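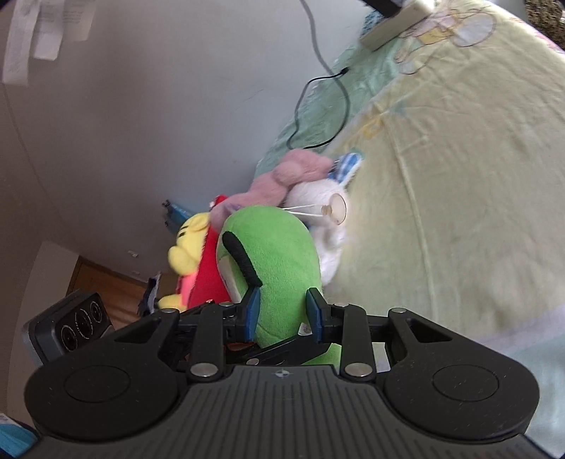

**Abbildung 1.** Kuscheltiere auf dem Bett an der Wand, darunter ein grünes mit Saugnapf, ein weißer Hase und ein gelber Bär.

## 4.2 Was auf dem Bett wohnt

Ich gebe zu, dass ich die Betten anfangs gar nicht auswerten wollte. Mein Plan für die Haushalte in Burkberg sah Regale, Kisten und Körbe vor, also die Orte, an denen Spielzeug laut Ratgeber hingehört. Dann kam ich aus der ersten Runde im Februar zurück und merkte beim Sortieren der Notizen, dass die Kuscheltiere ganz woanders liegen (nämlich auf dem Bett, und zwar gern in einem Haufen an der Wand!). Von den 200 Plüschtieren, die ich am Ende erfasst habe, lagen 190 auf oder direkt neben einem Bett.

Abbildung 1 zeigt so einen Haufen ganz gut. Mich interessiert daran vor allem die Mischung. Der gelbe Bär erinnert an Winnie Puuh, der Hase mit dem blau-weiß karierten Ohr gehört zu der Sorte, die ich im Kodierbuch »namenlos, aber flauschig« genannt habe, und das grüne Tier hat an zwei dünnen weißen Schnüren noch einen Saugnapf. Saugnapftiere sind eigentlich für Scheiben gedacht, im Auto oder am Fenster. In meiner Stichprobe fand ich sie trotzdem fünfmal im Bett, und in Gredonmont, wo ich zum Vergleich war, sah es kaum anders aus.

Für das Aufräumen hat das Folgen. Das Sortierschema von Wilik, mit dem ich angefangen hatte, ordnet nach Größe und Material, und damit kam ich bei solchen Haufen nicht weit: Plüsch ist eben alles, und wer misst schon einen zusammengedrückten Hasen. Ich bin deshalb auf die Lage umgestiegen, also Wandseite, Kopfende, Fußende und Kante. Das Kodieren dauerte danach pro Bett noch etwa 5 Minuten, mit Decken etwas länger, weil darunter gern noch jemand steckt. Die Schilder habe ich übrigens nur als vorhanden oder nicht vorhanden notiert, lesbar waren ohnehin die wenigsten. Die Kategorien für die Wandseite stehen in Tabelle 3, die für das Fußende sind noch vorläufig.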